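Setting up a packing run
By the Bateck bench team
14 shares · 3 comments

1. Put an open box on the bed with the flaps off, and scatter a few small things on the cloth beside it. I like a mix: a tube, a carton, a pack of tissues.

2. Start recording, then pick up one thing at a time and drop it in the box. Go slowly! My first 13 runs were far too quick and I had to bin the lot.
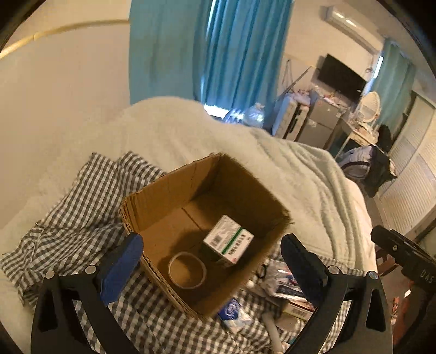
Oltanau, 3 January 2025

3. Keep both fingertips in view right up until you let go. When we trained on 346 runs done this way, the Urari model missed the box far less often than it did with our older set of 1008 (I was chuffed).

Note: leave the bedding rumpled. Tidy rooms gave us a model that sulked in messy ones.

Caution: don't squeeze glasses. Pinch them by the bridge, gently.

4. Stop after 5 items and save.

Comments (3)
tapeworm_k: Does the cloth pattern matter?
Bateck bench team: Not that we've seen, but swap it now and then.
lowbattery: Trying this on the Bahrami set in February, cheers!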